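Dumel Home Goods
Jobs at our Tumside workroom

Product checker and packer, drinkware (part-time)

Dumel sells mugs, tumblers and small kitchen items through its own website and through a handful of gift shops. Everything passes through our workroom in Tumside before it goes out to customers. We need one more person to check and pack drinkware, starting in June.

The job is 12 hours a week, worked over three mornings. The start time is 8:30 a.m. You will report to Nassoro Mussa, who runs the workroom.

What you would be doing

Most of the work is done at a table. You take a mug out of its carton, look it over, and decide whether it can be sold. On the Burkari line, that means checking the outside finish for chips, scuffs and uneven color, and running a finger along the metal rim to feel for dents or sharp spots. You look inside with a flashlight. You set the mug down on a flat surface and see if it rocks. If it passes, it gets a sleeve and goes back in a carton. If it doesn't, you write the fault on a tag and put the mug on the returns shelf.

A full carton run is 70 mugs. New hires usually get through one run in a morning, and we don't push anyone to go faster than that while they are learning the faults. Matte finishes in pale colors show marks that shiny ones hide, and it takes a couple of weeks to tell a mark that wipes off from one that won't.

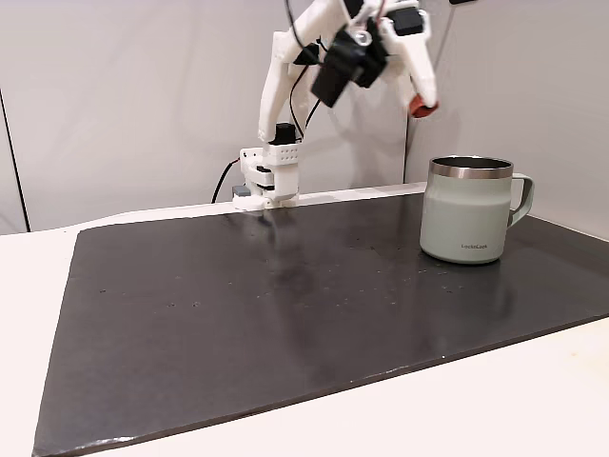 Other tasks

Matching lids to mugs and setting aside any that don't seat properly.
Folding cartons and keeping the sleeve bins filled.
Entering fault tags on a spreadsheet at the end of the shift.
Packing web orders when the Okoth gift sets are on sale. We sent out 400 of these sets last season and expect more this year.

Who we are looking for

You don't need experience in a warehouse or a shop. You do need good eyesight (glasses are fine), steady hands, and enough patience to look at the same kind of object for a whole morning. You should be able to stand or sit at a table for up to 4 hours with breaks, and lift a full carton to waist height. Basic spreadsheet skills help, but we can teach you.

Pay and conditions

We pay above the local minimum wage, and the hourly rate goes up after the first three months. Training is paid. Staff can buy seconds from the returns shelf at cost. There is free parking behind the building, and the bus stops across the street. The workroom is on the ground floor with no steps.

How to apply

Write to Nassoro Mussa at the workroom, or leave a letter at the front desk. Include your phone number, the mornings you can work, and a few lines on any job or hobby where you had to look at things closely. A resume is welcome but not required.

We will invite people in for a short visit that includes a trial check of one carton. Please wear closed shoes and leave rings and bracelets at home, as they scratch the finish.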